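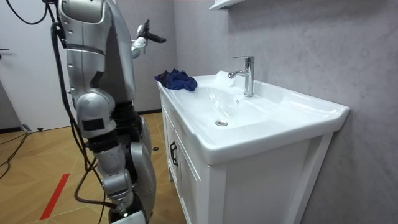
Humanoid at the sink unit, gripper open, cloth on the rear corner of the basin top.

dista-sink

Planning and control code for cloth pickup and wiping at a bathroom sink, plus the log set we use to test it. Last updated June 13, 2021.

What is in the repository

planner/ holds the arm planner and the collision model of the vanity.
percept/ holds cloth segmentation and basin pose fitting.
ctrl/ holds the joint controller and the gripper driver.
tools/ holds log replay, log trimming and the label viewer.
configs/ has one file per site. Start from emar.yaml.

The log set is a separate download of 700 episodes. Each episode is a folder with the fixed camera stream, joint states, gripper commands and a small JSON file with the outcome label.

Setup

Build with make all, then run tools/check_env. If it reports a missing calibration file, copy the one in configs/calib and edit the camera height. The replay tool works without a robot connected. The controller does not, and will exit with code 2.

Running the planner

planner/run --config configs/emar.yaml --task cloth_pick

The planner samples up to 2,000 grasp candidates per call and keeps the best 15 after the collision check. Both limits can be changed in the config. Raising the first one slows things down more than you would expect, mostly in the check against the faucet.

Perception notes

The basin fit uses the front rim and the drain. We tried using the faucet as well, but glare on the chrome moved the fit between frames, so it is masked out by default. Set use_faucet: true to put it back.

A bunched cloth gives a poor surface normal. For cloth we ignore the normal and approach from a fixed angle set by grasp_pitch. Dark cloths segment well against white ceramic. White ones are not supported yet.

Known problems

The cable bundles are not in the collision model. Keep the base yaw limits in the config as they are.
Grasps near the back wall sometimes pass the check and then stall at the wrist limit. Els Cuypers has a partial fix in the branch wrist-margin.
Logs recorded before April use the old joint order. Run tools/reorder on them first.
The label viewer crashes on empty episodes.

Labels

Outcome is one of picked, dropped, missed or aborted. Labels were entered by Sota Takeda and Stamatia Pappas. Where they disagreed, the field disputed is set to true and both labels are kept.

Contact

Planner and controller: Periklis Konstantinidis. Perception and log set: Efthymia Manolakis. Please attach the config and the episode folder to any bug report.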